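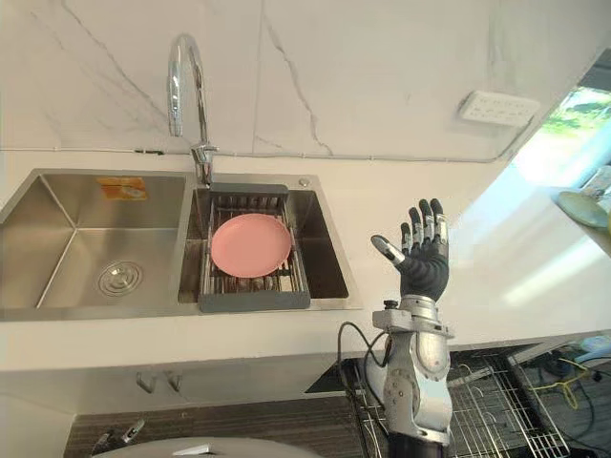

Kitchen bay, right hand up by the sink, pink plate on the rack.

June, visit to Dastell, notes typed up the same evening

Went over to see the kitchen bay at Dastell during their open day. Two of us from Trodura. We got there at 10:40 and the first session had already started, so I missed the introduction and some of this is pieced together from the handout.

The setup is a full-size humanoid working at a normal kitchen counter. Double sink, ordinary dishes. The task for the day was dish handling: take a piece from one place, put it in another, let go without knocking anything over. They ran it in blocks of 15 minutes with a break between blocks for questions. During the blocks visitors stay behind the tape and keep their voices down so the operators can hear each other.

Things I wrote down during the first block:

Approach to the dish is slow, slower than I expected from the handout. The hand opens well before it gets near the rim. I asked in the break if the speed was capped for the visitors and was told yes, they run it at a lower limit when there are people in the room. I didn't get the normal figure.

Plates and bowls are treated as separate jobs. A plate lying flat is the harder of the two because there is very little edge to get under. With a bowl the fingers can go over the rim.

Steel sinks and wire racks are a nuisance for vision. Our own bench at Govora has a painted tray and matte cups, and I now think we have been making it too easy. We should get a real sink in there before we compare anything with anyone. 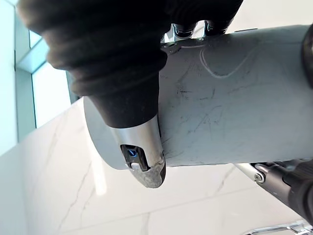 The second thing I wanted to look at was wear. We have been replacing fingertip pads on a guess, and I asked how they decide. Their answer was a log sheet. Every pad gets a line when it goes on and a line when it comes off, and the target is to change at 2,000 grasps whether or not it looks bad. They also pull one early if the grip starts to slip on glazed dishes. They don't try to clean up a rough pad and put it back. We have done that at least twice, and I'd like to stop.

Same for scuffs on the covers. They leave them alone unless a seam opens. I asked if marks on the housings cause trouble for the cameras and they said they hadn't seen it.

Sleeves over the joints: they check the folds for grit at the end of the day with a flashlight and a soft brush. No solvent. We use wipes on ours, and I should look up whether that's all right for the rubber.

Lunch was sandwiches in the corridor. Talked to a group from Tsikata who are doing something close to our shelf task but with boxes. They have the same problem we do with reaching low, the arm gets in the way of its own view. They have tried moving the object further out and it helps a little. I have their handout in the folder.

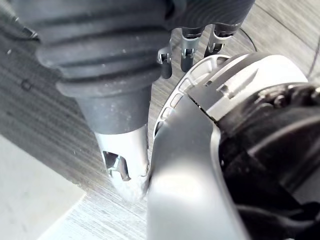
Afternoon was more technical, with fewer people. They went through the wrist views, and this was the most useful part of the day for me. A camera that close to the hand gives you good detail and almost no context. Half of what you get is your own hardware. They mask the parts that never move in the view and leave the rest in. I had assumed they cropped. Cropping throws away the edges, where the dish usually first comes in, so masking makes more sense. To try on our side: make one mask per wrist, check it again after any hand swap.

They also talked about sorting the recordings. Out of 22 attempts in one of the practice runs the week before, 2 were thrown out for sync problems between the head and wrist cameras. They keep the failed grasps and label them. We have been deleting ours. I'd rather keep them from now on, disk space is not a real excuse.

Cables came up as well. Someone behind me asked about the feet and the floor cable, and the answer was that there is a person whose only job during a block is to watch the floor. We don't have that. With the staff we have, I don't see how we would, but a fixed route along the wall would be a start.

Last block was at 3:30. I watched it from the side this time. You learn more from there about where the elbow goes than you do from the front.
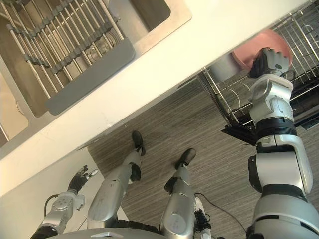

Reply from Govora, added under this entry the next morning: agree on the real sink, but please measure the bench before ordering, the frame is narrower than it looks on the drawing. Also would like to see the pad log sheet if there is a copy. We have nine pads left in the drawer and no idea how old the ones on the hand are.

No copy of the sheet, I only saw it on the clipboard. Columns as I remember them: pad number, hand, finger, date on, date off, count, reason. I'll make one up and hang it next to the charger.

Still open: wipes on rubber, mask script, wall route for the cable, sink size.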